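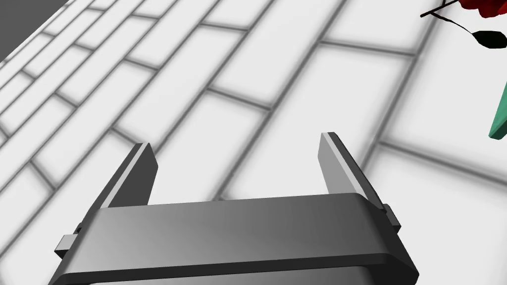
House rules for the sim, second try

Okay, so the rules page. A lot of you wrote back after the October issue to say that our rules for simulated trials were fine as far as they went, and that they went about as far as the coffee machine. Fair! I'd written them in one afternoon with Grindemer crashing every few minutes, and it showed. I've now been through them again with Brendan Ó Flaithearta from the Coughlan side, and we have something I'd be happy to see taped up next to a monitor.

What pushed me into it was the Flokano set. We had 3,395 simulated trials in there, and when I went to pull out the ones where the gripper had started with its fingers open, I couldn't. Some people had written "open", some had written a number, and 187 trials had that field left blank (I'm looking at myself for a good chunk of those). You can go back and work it out from the first picture of each trial, and I did, over two very long evenings with a lot of toast. I don't want to do it again.

So, rule one: write down the starting state before you press run. Fingers open or closed, in words, plus the opening in millimeters. Anything between the fingers at the start, or nothing. If there's nothing, write "nothing". A blank can mean nothing was there or that somebody got called to lunch, and I can't tell which when I'm reading it months later.

Rule two is about the things on the floor. We had a long back and forth over this one. Brendan wanted every object in the world listed, whether or not the gripper has any business with it. I thought that was overkill until he showed me a pair of Lullier runs that had the same task name and gave very different scores, and the only thing that had changed was some clutter off to one side. So he won that. If there's a red flower on the tiles and some teal-green thing lying near it, both go in the list, and you mark which one is the target. The others get marked "left alone", and if the arm bumps one of those, the trial gets a bump flag even when the pick itself went perfectly. That last part is new. Some of you will hate it, and your pass rates will drop a bit. Mine did.

While I'm on flowers – thin stuff like stems needs its own line. The contact settings that work nicely for a block can do very silly things with a stem, and Grindemer's defaults were plainly picked with blocks in mind. Please put the contact settings in the trial file, all of them, even when you haven't touched them. Defaults change between versions. We got caught by that last year and lost 281 trials that I still can't reproduce, and I've mostly stopped being grumpy about it.

Rule three, floors. I know, nobody's favorite subject. But a white tiled floor with gray joints gives the vision side a lot of lines to look at, and a plain gray floor gives it none, so the two should never be mixed in one batch without a label. Use the floor names in the shared list, and if you need a new floor, add it to the list first and use it second. Same goes for lights. I had three different things called "soft light" in my own folder, so I'm not throwing stones.

Rule four is the one I care most about: a result from the sim gets called a result from the sim. In reports, in slides, in the caption under a nice picture, in the email to your boss. The pictures are getting good enough that people outside the group read them as the real cell, and then they ask when they can come and see it. Put "simulated" in the first line. It takes you two seconds and saves an awkward phone call (I've had the phone call).

Rule five, how many runs. We settled on 300 for any number you want to quote outside the group. Fewer is fine for poking around, and please do poke around, just keep those numbers in the house. Brendan would have gone higher and I'd have gone lower, so there you are. Seeds get saved with the runs, and no swapping out an unlucky seed for a nicer one. If a trial blows up because the physics went wild, it stays in the count and gets its own code. There's a list of codes in the Flokano folder, and I've cleaned out the duplicates.

A couple of you asked if old sets need to be brought up to the new rules. No. Leave them as they are and put "old rules" in the title so people know what they're getting. The Flokano set is the exception, and I'm most of the way through that already.

Things we didn't settle: whether camera position should be locked for a whole batch (I say yes, the Lullier folks say it would wreck what they're doing, and they have a point), and what to do about trials that get stopped by hand. For now, stop them if you have to and write why in the notes field – a few words will do. "Got bored" is an acceptable reason, I've used it.

The full text is in the shared folder under Rules, along with a blank trial sheet you can copy. If something in there makes no sense when you're in the middle of a batch, drop me a line while it's still annoying you, as those are the most useful notes I get. Next issue I'll have the new floor list and, if Brendan sends me his half, the page on naming grippers.

Search past issues Enter a word Go

Last updated 2019-03-02

Contact the newsletter | © Simulation group newsletter, all rights reserved | Back to top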